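Notes for the planning talk, Araceli Zavala, afternoon session

(Wait for the door to close. Water. Slow down!)

Hi everybody, I'm Araceli, I work on the planner at Villalobos, and I'm going to talk about why our simulated robot kept making bad choices near sliding doors. Quick show of hands – who has shipped a planner that worked fine until somebody put glass in the map? OK, good, my people.

So these are views from the simulated apartment we call Grarkatach. Leave them up while I talk.

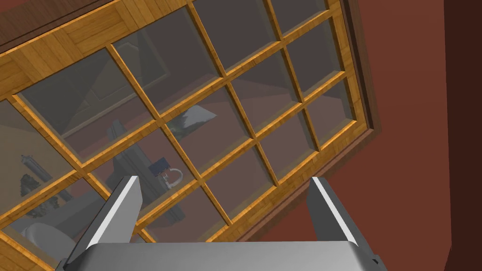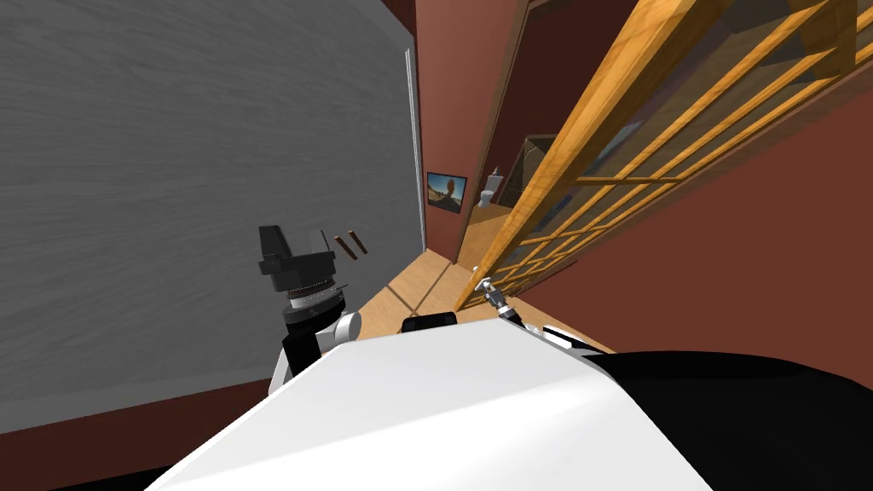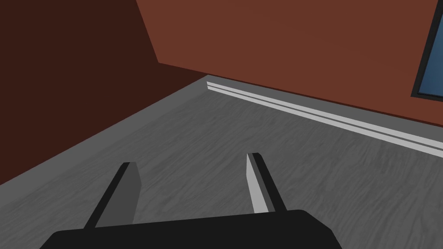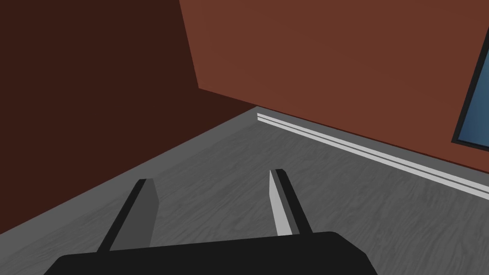

Our stack has two halves. Celow is perception and builds the map, Wiltex is the planner and searches it. I love them both, but for months they disagreed about glass. Celow would look through a pane, see furniture on the far side and mark everything in between as free space. Wiltex trusted that and happily planned an arm path right through the door.

First fix (say this fast, it's embarrassing): we made every pane solid. Great, no more paths through glass! Except now a door that slid open left a ghost of itself in the map, and the planner refused to use the doorway.

What we do now is keep the door as one object with one joint. Panes, bars and rail all move together, and when the joint value changes we clear the old cells before adding the new ones. It's maybe a dull idea, but it took 900 lines out of the code and I was so happy to delete them.

Numbers slide. We ran 400 episodes with the old map and 400 with the new one, same seeds. Planning time dropped to 100 milliseconds per query. We still had 10 failures, and all of them came from a stale joint reading – pause here, somebody always asks.

Then the timing plot. Point at the spike, that's the map update and the planner fighting over the same lock. Skip the lock story if we're past the half hour.

Questions after the demo clip. If the clip won't play, go straight to the config file and show the joint limits.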